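Still folding my own towels

6th July

My mother was promised a kitchen that would run itself. She had it from a magazine in 1959 and she still brings it up, usually while she's drying dishes at my sink because she doesn't trust the dishwasher with glasses. I thought of her a lot this week, because my brother-in-law Kevin Palomino has decided that the household robot is "basically here" and he would like me to stop being rude about it.

Kevin works in sales for Kedico, which makes shelving, so he's no more an expert than I am. But he goes to the trade days at Gastergate and comes home to Tatville with a bag of pens and a head full of forecasts. His line is that any chore you can teach a bored teenager, you can teach a machine. My line is that he hasn't met my teenager.

I'll give him this much. The parts are lovely. When you get in close it's all shells and pegs and knurled bands, and I can see why people who like bikes or coffee grinders go a bit soft in front of one.

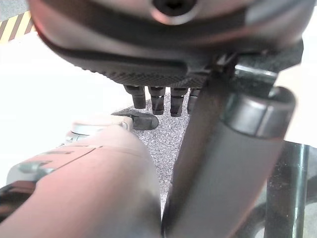 But a nicely made finger isn't a chore. A chore is knowing that the blue towel goes in the bathroom and the grey one is for the dog, and that the dog's one gets washed by itself. It's stopping halfway through to answer the door and then picking up where you were. I do most of my laundry while thinking about something else entirely, and I'd wager that's true of everyone who reads this.

Cloth is the thing that gets me, though. I worked two winters in the back of a hotel laundry in Montoya when I was younger and the woman who trained me, Nidia Pacheco, could find the corners of a wet bath sheet without looking down. She had me doing 55 an hour by December and I was the slow one. She'd say a towel has no shape until you give it one. A box is a box whichever way you pick it up. Grab a towel in the middle and you've got a lump with the corners hanging who knows where, and the next time you grab it it's a different lump.

So when Kevin starts on about hands, I ask him about fluffy things. Bath mats, fleecy throws, the good towels. Anything with a deep pile that bunches up as soon as you get hold of it.
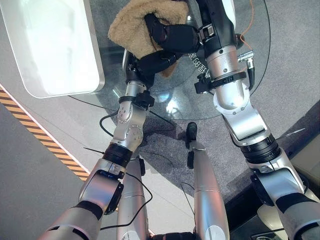
Two black hands, one tan cloth and a glass tabletop. The cloth is bunched up around the fingers.

Kevin looks at that and sees the future. I see a fair bit of metal and cable for one piece of cloth. Maybe we're both right, but only one of us is being asked to pay for it, and I notice the price never comes up until after the pudding.

What would change my mind? Not a video with music on it. I'd want a whole basket, out of my dryer, in my hallway, with the cat in it. Fitted sheet included. Socks matched, or at least put in the odd sock bag. I'd want to go to work and come home and find it done, without some clever young person having stood beside it all day. And I'd want it to do that 3 weeks running — one good afternoon proves very little, as anyone who's ever owned a bread maker can tell you.

I feel differently about the shop floor, mind you. If it's the same part coming down the same line the same way up, fine, machines have been good at that for ages and I've no quarrel with it. Kevin's own warehouse has a wrapping machine that does pallets all day and is never sick. But it has never had to deal with a pallet that went limp when you picked it up.

He says I'll be eating my words in 2 years. I've written that on the calendar in the laundry, next to the dog's worming tablets. In the meantime there's a load of towels on the line and it's clouding over, so I'm off to get them in.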